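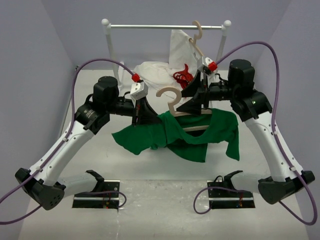 Hanging T-Shirts on Wooden Hangers: A Guide for Wardrobe Rooms

Reading time: 4 minutes

Search guides
Enter keyword
Go

Knit shirts keep their shape on a hanger only if they are put on the hanger correctly. The procedure below applies to short-sleeved cotton shirts with a round neck, and is the one followed in the wardrobe rooms at Stondale and Brullell. It was revised by Shalini Kushwaha, Wardrobe Services, and replaces the sheet issued in March.

Before You Begin

Clear a flat surface directly in front of the rack. A white or other pale surface is preferred, as loose threads and lint are easier to find on it. Wipe the surface with a clean cloth and allow it to dry.

Inspect each hanger. Run a fingertip along the shoulder bar and the lower crossbar. Any hanger with a rough spot, a split, or a hook that turns too freely should be set aside for repair. Wooden hangers are recommended for shirts that will stay on the rack between seasons.

Shirts must be fully dry. A damp knit stretches under its own weight and may take on the outline of the hanger at the shoulders.

Inserting the Hanger

1. Lay the shirt on the surface with the front facing up. Find the neck label and confirm that it is at the back of the collar.

2. Smooth the body from the center toward the side seams. It is not necessary to remove every crease at this stage.

3. Hold the hanger by the base of the hook. The hook should point away from the hem of the shirt.

4. Choose one of two entries. For shirts with a wide neck, the hanger may be passed down through the collar, one shoulder at a time. For shirts with a narrow or ribbed neck, insert the hanger from the hem and bring the hook up through the collar from the inside. Forcing a wide hanger through a narrow neck is the most frequent cause of stretched collars.

5. If entering through the collar, tilt the hanger so that one end of the shoulder bar goes in first. Slide that end toward the sleeve seam, then ease the opposite side of the collar over the other end.

6. Keep one hand on the cloth near the collar while the other guides the wood. The fabric tends to travel with the hanger, and the shirt will bunch on one side if it is not held. 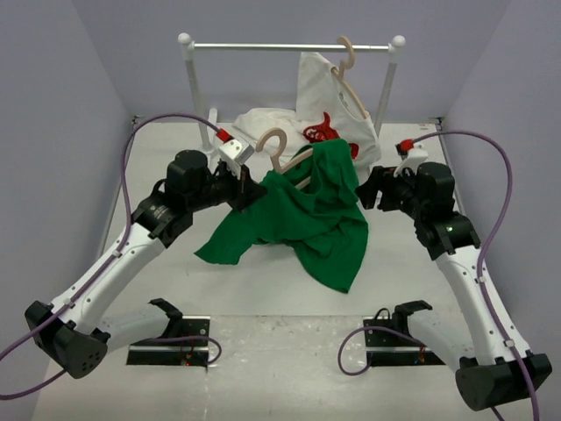

7. Once both ends of the shoulder bar are inside, lift the hanger by the hook and let the shirt fall. Draw each shoulder seam along the bar until the two sides match.

Check the collar before going further. The hook should rise from the middle of the neck opening, and the label should sit behind it. If one sleeve hangs lower than the other, lower the shirt to the surface and adjust it there. Pulling at the hem of a hanging shirt lengthens it on one side.

Placing the Shirt on the Rail

Raise the hanger until the hook clears the rail, then lower it into place. All hooks on a rail should face the same direction.

The hem should hang free. Where a low rack leaves part of the shirt resting on the surface beneath it, move the shirt to a taller rack before storage. Cloth left in a heap will crease, and a printed design may crack along the folds.

Shirts with Printed Designs

Do not slide the hanger against the inside of a print. Hold the front of the shirt away from the wood until the shoulder bar has passed. Leave a space between a printed shirt and its neighbor so that the design lies flat.

Hangers are requested from the supply room on form 854. Requests of more than 300 pieces require the signature of the room supervisor.

Last reviewed 2021-11-19

Related guides
Folding Knitwear for Drawer Storage
Removing Lint from Dark Cotton
Labeling Garments: The Tian Method
Assembling the Nernora Tabletop Rack
Care of Wooden Hangers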